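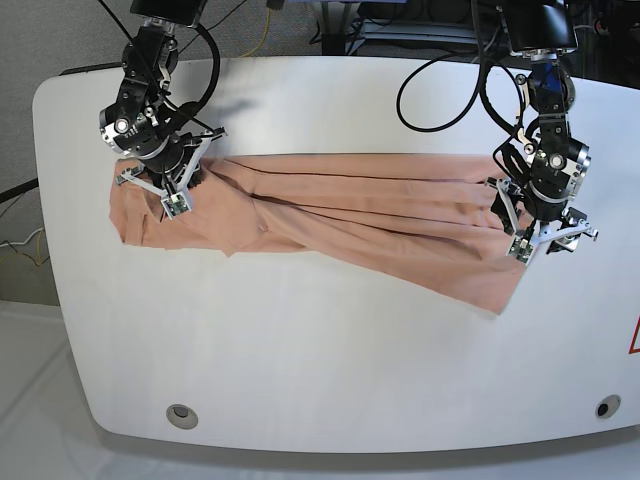
## Clothing swap returns in August

The Tosley clothing swap is back at the Laltport Road hall this August. Last year 147 people came through the door, and most of the tables were bare by mid-afternoon. Doors open at 10 a.m. and close at 3 p.m.

Bring up to 4 items per person, washed and with working zippers. Shirts, dresses, coats and children's things are all welcome. We can't take shoes, underwear or anything that needs dry cleaning. Drop-off is at the side entrance on Lastby Street, where you'll get one token for each piece. Tokens from last year are still good.

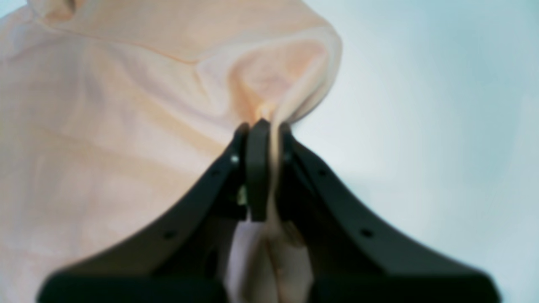 ## Mending table

Sieglinde Baumgart will run the mending table again from 11 a.m. She can do hems, loose seams and buttons while you wait. Thin, light fabrics take longer, so please bring those before noon. Bring matching thread if you have it.

The Rätsep bakery is giving us 70 rolls for lunch.

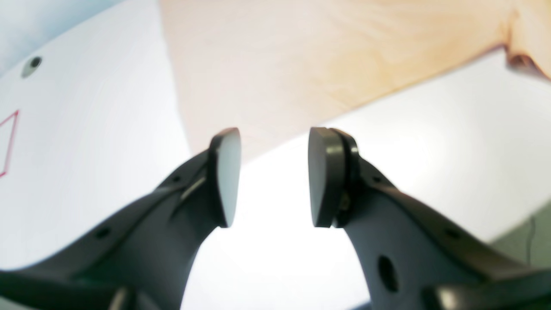 Coffee is free, but please bring your own cup. Anything left at closing goes to the winter coat closet or the rag bin. If you want a piece back, pick it up by 2:30. Parking behind the hall is tight, and the bus stops across the street.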